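Chapter 4
Wood and Water: Why Boards Move

Before you read this chapter, go and put your hand on the nearest piece of wood. A door will do, or the arm of a chair, or the cutting board by the sink. It feels about as still and settled as anything in the house, and yet it has been changing size ever since it was sawn, a little wider in the damp months and a little narrower in the dry ones. It will go on doing so for as long as there is air around it.

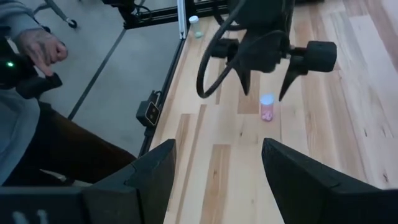
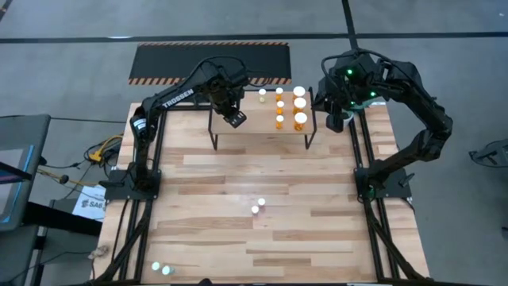

Long planks of light-colored wood, with the grain in plain view.

I learned this the slow way. My first real piece of furniture was a blanket chest for my sister, made one sticky August in a shed in Rultthorpe, and I was so proud of the lid that I carried it into the kitchen twice just to look at it beside the window. I had glued two stout strips across the underside to keep it flat (everyone likes a flat lid!), and I had glued them along their whole length, good and tight. By February there was a crack in it long enough to slide a postcard through. My sister very kindly said it gave the chest character. My teacher, Tímea Balogh, looked at the photograph I sent her and wrote back a single word, "Crossgrain," and a drawing of a screw in a slotted hole, and I have been grateful for that drawing ever since.

So what had gone wrong? To answer that we need to go back to the tree for a while, and I hope you will be patient, as it does come round to the blanket chest in the end.

4.1 Where the water is

A living tree is very wet inside. In some kinds of wood the water in a fresh log weighs more than the wood itself, which you will believe at once if you have ever tried to lift one end. Woodworkers describe this with a figure called the moisture content, and it is easy to work out. Weigh a small sample, dry it in an oven until it stops losing weight, weigh it again, and compare the water that left with the dry wood that stayed.

Suppose a block weighs 462 grams fresh from the log and 300 grams after the oven. The missing 162 grams was water. Divide that by the dry weight and you get 0.54, or a moisture content of 54 percent. Now suppose a second block goes in at 112 grams and comes out at 100. That one held 12 percent, and it had probably been sitting in a covered shed for a good long time. Notice that we always divide by the dry weight and never by the wet one. Students mix these up every year, and I did too, and it is the reason a very wet log can have a moisture content above 100 percent without anybody having made a mistake.

The water is held in two ways. Some of it lies in the hollow middles of the cells, like water in a bundle of drinking straws, and we call this free water. The rest is held inside the cell walls themselves, and we call that bound water. As a board dries, the free water goes first. The board gets a great deal lighter while this is happening, but it hardly changes size at all, just as a straw doesn't shrink when you empty it. Once the free water has gone, the walls begin to give up theirs, and from that point on the board shrinks.

4.2 Three directions

If wood shrank evenly in every direction, this would be a much shorter chapter and my sister would have a better lid. It does nothing of the kind. Along the grain, the way the tree grew upward, an ordinary board barely changes in length. Across the grain it moves a good deal, and it moves most of all in the direction that follows the curve of the growth rings. A wide board therefore gets wider and narrower with the seasons while staying very nearly as long as it ever was.

Related sections
Chapter 3: Reading the Grain
Chapter 5: Air Drying at Home
Chapter 6: Joints That Let Wood Move
Appendix B: Weighing and Drying Samples

Coltutier Press | Contact | Copyright and permissions | Back to top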